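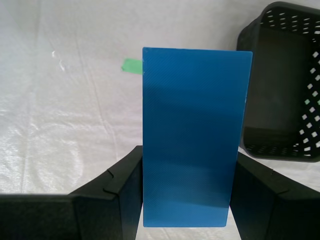
Blue board upright between the black gripper fingers, basket behind.

Bench Three: the sorting arm gets its fingers

If you've walked past the back bench at the Flustitz workshop lately and wondered why there's a white sheet spread over it, come and say hello, because the Grornine build has reached the fun part! After a long winter of brackets, belts and one very stubborn elbow joint, the arm is picking things up.

Grornine started in December as Nkrumah Alhassan's kitchen table project. He wanted an arm that could tidy flat parts off a bench and drop them in a basket, and he wanted to build it from things the rest of us could get hold of. The kitchen table lasted until his family asked for it back, and the whole lot moved in with us (two crates, a power supply and a biscuit tin of screws). Since then it has picked up a small crowd of regulars, and I'm happily one of them.

The gripper is on its third set of fingers. The first pair were straight and thin, and they bowed outward whenever the motor pulled hard, so anything flat would swing like a gate. The second pair were stiff enough but so deep that they hit the bench before they reached the part. Set number three is wide and chunky with a slope along the top, and I love them. They close square, and a thin board gets held by its edges with the whole face left clear, so whoever is at the laptop can see how straight it's sitting.

Flat boards are the hard case, by the way. Blocks are easy, cups are easy, a rolled-up sock is a delight. A board gives you two narrow edges to hold and plenty of leverage to twist with, and if one finger arrives a hair early it simply pushes the thing over. Nkrumah's fix was to slow down the last bit of the close and let the fingers settle before they squeeze. It sounds so small written down! It took us four evenings and a lot of tea.

The software side runs on a little control program called Jisine, which Nkrumah writes and the rest of us break. It keeps a log of every attempt, good or bad, and the counter stood at 2,328 when I last looked. The next target is a run of 500 picks in one sitting with no human hands on the bench. Our best so far ended early when a cable snagged on the shoulder, so there's now a proper cable guide on the to-do list, along with softer pads for the fingertips and a cover for the base gears.

We'd love more people on this one. You don't need to know any code. Someone who is good with a file would be very welcome, and so would anybody with patience for wiring, or a box of odd flat things the arm hasn't met yet. Old coasters, rulers, sample tiles, bring them all. The arm is powered up most evenings from 7 p.m., and the stop button is the big one at the left end of the bench (please learn where it is before you lean in).

Drawings for the fingers are in the Grornine folder on the shared drive, under Bach, the name of this version. Print a pair, change whatever bugs you, and bring them along to try. They go on with four bolts and the swap takes a couple of minutes. The older sets are in the drawer under the vise if you want to compare.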